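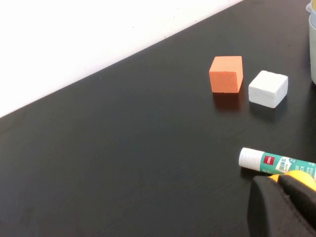

¿Cuántos habitantes tiene Ellside?
Según el último padrón, 1.653. El cartel de la entrada dice 1.805 y lleva ahí desde antes de que cerrara la fábrica de Dotent.

Cuaderno del taller, sábado 1 de septiembre

Empiezo por la cifra porque nos ha comido media mañana. La página del pueblo que estamos preparando abre con la población, y la población depende de a quién se le pregunte. En el bar siguen con los 1.805, con bastante orgullo, y añaden que en verano somos más. En verano somos más en todas partes. Dejo 1.653 en el borrador, con la fuente entre paréntesis, y que proteste quien quiera en horario de oficina.

Segundo asunto: la frase de apertura. La que había decía «enclave privilegiado entre la sierra y el llano». Tachada. La sierra está a 31 kilómetros y para verla hay que subirse al depósito del agua, que está prohibido. Propuesta nueva, todavía fea: «Ellside es un pueblo llano, con una calle larga y viento casi todo el año». Al menos nadie vendrá engañado. Me dicen que el viento no vende. De acuerdo, pero tampoco se va.

Historia. Tenemos dos versiones de la fundación y las dos salen de la misma caja de papeles. En una, los primeros llegaron desde Haverford buscando mejores tierras. En la otra, los echaron de Haverford por un pleito de lindes y las tierras fueron lo que encontraron. La letra de la segunda es mucho mejor y cita folios. Voy a poner las dos seguidas, sin comentario. Haverford tiene su propia página y nos despacha en línea y media, así que tampoco les debemos mucha cortesía.

Comprobado esta semana:
— El autobús a Haverford sale 6 veces al día de lunes a viernes. El horario de la marquesina es otro, anterior, y coincide con el real por casualidad en el de la tarde.
— La panadería cierra los lunes. Lo pone en la puerta, en dos sitios, y aun así hay cola.
— La ermita se abre pidiendo la llave en Lando, la ferretería. Si Lando está cerrada, la ermita también.
— El camino del canal se puede hacer entero a pie. En bicicleta, según el tramo y según el ánimo.

Sin comprobar: lo de que aquí se rodó una película. Todo el mundo tiene un primo que salió de extra y nadie se acuerda del título. Si no aparece el título antes de imprimir, fuera. 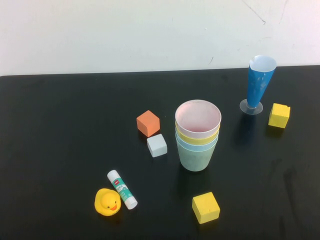
Vasos de plástico encajados, sobre la mesa negra.

Sigo por la tarde. El apartado de «Vivir aquí» es el que más me cuesta. La versión de mayo la escribimos entre varios y se nota: hay un párrafo que parece de inmobiliaria, otro que parece una esquela y uno sobre el precio del gasóleo que no sé cómo entró. He salvado del segundo lo de que la calle mayor huele a pan a las cinco de la mañana, que es cierto, aunque a esa hora lo sabemos cuatro insomnes y el panadero.

Seguridad: querían poner «pueblo seguro, sin delitos». He preguntado y el último suceso que recuerda la gente es el robo de unas macetas, devueltas a los dos días y mejor regadas. Lo pongo en «tranquilo» y me guardo las macetas para el final del apartado.

Lo que falta de verdad es contar qué hace uno aquí cuando no es fiesta. Las fiestas ocupan ya dos páginas y media, con programa de pasacalles incluido, y duran tres días. Los demás del año se despachan con «amplia oferta de ocio». La oferta es el frontón, el bar, la biblioteca en días alternos y discutir sobre el cartel. Yo lo escribiría tal cual.

Pendiente:
— Pedir al ayuntamiento el plano sin el polígono que no se construyó.
— Nombre correcto de la fuente. En el plano es de la Vega, en la placa es de la Veza.
— Preguntar en Dotent si nos dejan usar la foto vieja de la nave. No contestan al teléfono, lo cual encaja con que esté cerrada; probar por carta.
— Volver a medir el párrafo de Haverford, que me ha quedado más largo que el nuestro.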